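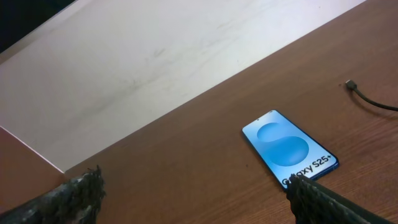
Where do you put a phone when you are waiting for it to ring?
On the table, face up, far enough away that you have to stand to reach it.

The Long Table

I had the whole upstairs room at Wurkport until noon, and I meant to use every minute of it. Wood table, big pale board, a door that shut! At home I work on the end of an ironing board, so you can imagine. I spread out my pages, then I spread them out again wider, just to feel how much table there was.

The phone went on the table too. It was November and the Visia had promised to call before lunch, one way or the other, about the play.

My play. I should say that properly. It was my first one, 254 pages before my sister got hold of it and a good deal less after, all about two lighthouse keepers who can't stand each other's soup. The Visia is the smaller of the two theaters in Visar, the one with the leaky lobby and the wonderful seats, and I had been going there since I was so little that I watched everything through the gap between two grown-ups' shoulders. I'd have been happy to sweep it. And they had read my play and they had liked it, or had liked it enough to say they would call.

So I gave myself a job. I would fix the end of act two, where the older keeper goes out on the gallery in the storm and I had never known what he says when he comes back in. I wrote a line. I looked at the phone. I wrote the same line with a comma in it.

At nine thirty it lit up and I went around that table like a dog after a ball. It was Yuan, the noodle place on the corner, telling me my card had earned a free egg. A free egg! Any other day I'd have gone straight down and eaten it.

I put the phone back, a little farther off this time, and made a rule. Forty lines before I could look again. Then I thought about it and made it 15.

What I love about a big table is that you can walk it. I walked up one side saying the older keeper's part and down the other saying the younger one's, and when they argued I had to hurry. I did the storm with my mouth. Somebody in the next room knocked on the wall, and I called out sorry, and then I did the storm more quietly, and it was better quiet. Why had I never tried it quiet? All that wind and thunder on the page and what you wanted was the two of them standing there dripping, with the stove ticking.

I grabbed a pen and got it down before it could get away.

OLDER: Is there any left?
YOUNGER: You said it tasted like rope.
OLDER: I asked if there was any left.

I laughed out loud. Then I got a bit teary, which is how I know, and I kept going, on to the back of the page and then on to the back of the bill from the copy shop. 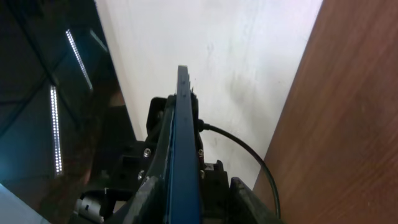 Black and blue, with a thin cable curving across the white.

When I looked up it was twenty to twelve and the phone had a message on it. I'd missed the call. I had stood within arm's reach of that phone all morning, more or less, and I'd missed it, doing thunder.

I played it with my eyes shut. The woman from the Visia had a lovely slow voice. They wanted to do the play in the spring, she said, in the big house, all 300 seats. There was only one thing. They weren't sure about the end of act two. They felt it was a little loud. Would I be willing to take another look?

Would I be willing!

I called back and got the box office, and I told the young man at the box office everything, soup and all, and he said he would pass it on. He asked if I wanted tickets for anything. I bought two for the pantomime, I was that pleased.

Then I gathered my pages off the long table, which took a while, as they had traveled. One was under the chair. The copy shop bill I folded in half and put inside my coat, with the new ending on it, and I knocked on the wall of the next room to say I was done.

"Did he eat the soup?" said a voice.

"Come in the spring," I said, and went down to Yuan for my egg.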